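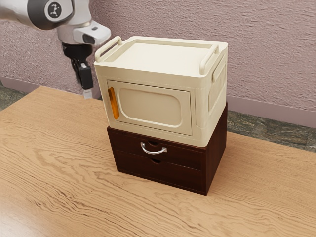
Figure 2. Storage unit stacked in two tiers, on a wooden tabletop.

3. Stacking and placing the unit

Before you start, please read the whole section one time. The Druleo containers can be stacked by one person, but the place where they will stand should be ready first.

3.1 Preparing the place

1. Clear the tabletop and wipe it with a dry cloth. Crumbs and sand under the lower container will scratch both surfaces.
2. Check that the table is level. If it moves when you press on a corner, put a piece of card under the short leg.
3. Leave 15 cm free behind the unit if it will stand near a heater or a kitchen stove.

Note: On a waxed table wait 3 days after waxing. Fresh wax makes marks that we cannot remove under warranty.

3.2 Stacking

1. Put the lower container in its final position. It is possible to move it later, but then the stack must be taken apart again.
2. Take the upper container with both hands, from the sides. Do not lift it by the rim.
3. Lower it straight down until it sits evenly at all corners.
4. Press lightly on each corner in turn. When one corner goes down and the opposite comes up, lift the container off and repeat step 3.

CAUTION: Keep your fingers out of the gap between the tiers while you are lowering. Small children should not help with this step.

CAUTION: Do not stack higher than 2 tiers on a table. For a higher stack on the floor you need the Vukance wall strap, sold separately. The instruction for it comes in the same bag as the screws.

3.3 Filling

Put the heavy things into the lower tier: jars, tools, full bottles with the cap closed. The upper tier is for the light things that you take often. Writing paper should lie flat, and a pack of 200 sheets is better placed in the lower tier.

Never lift the stack when it is full. Empty the upper container, take it off, and carry the two separately.

3.4 Cleaning

Wash with warm water and a little dish soap, then dry with a soft cloth. Dry also the places where the tiers touch, otherwise they may stick together. If this has already happened, do not use a knife. Pour lukewarm water along the joint, wait 15 minutes and lift again from the sides.

Text revised 11 January 2026 by Radka Golob. For missing parts please write to the Girnska service desk and give the number printed on the carton.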